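October – leather bench, afternoon

Second try at the edge finish on the Quiroga hides. Batch 2317 soaked up the dye unevenly again, darker near the belly side. Cut 4 strips from the back end and sanded to 400 before any dye went on. Two coats of the Dinberg brown, twenty minutes between them, then gum and a canvas rub.

Strips 1 and 2 came up fine. Strip 3 has a fuzzy patch near the skive, so I went back over it at 3000 grit and burnished it by hand. Strip 4 is scrap – blade wandered.
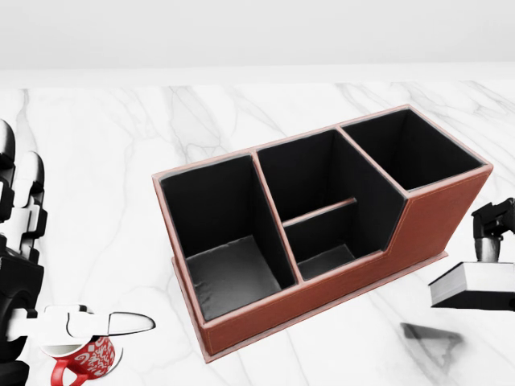 Notebook 7, p. 31

Stitching: pale thread on reddish brown still reads best to me, kept fine and close to the outer edge. Tried the Drarnov waxed thread in two weights. The heavier one lifts the grain at each hole and looks clumsy. Staying with the light one.

Awl needs stropping before Monday. The Brukico glue is getting stringy in the can, new can ordered. Don't thin the old one, last time it stayed tacky overnight and two panels had to be peeled apart.

Still to do – bend test on strips 1 and 2, check dye for rub-off on white cotton.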